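Search tickets Go Advanced
Category: Purchasing > Spares & Consumables

Opened by Akua Acheampong, October. Girkix wants $900 for a spare two-finger gripper, lead time 18 weeks. I have $90 left in the cell budget, and the will to live.

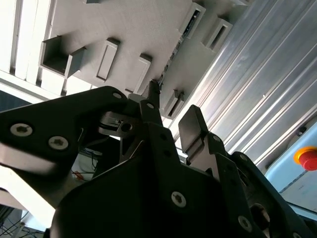
Reply, Pentti Laitinen: Please split the request before it goes to Derano. A full gripper is one line, small hardware is another, and finance only panics at the first. The silver screws on the black plates come in more than one size, so quote both large and small. Fingertip pads get their own line.

Update, Akua: Split. Screws approved in an hour. Gripper moved to next year's plan, under "wishes."

Status: Pending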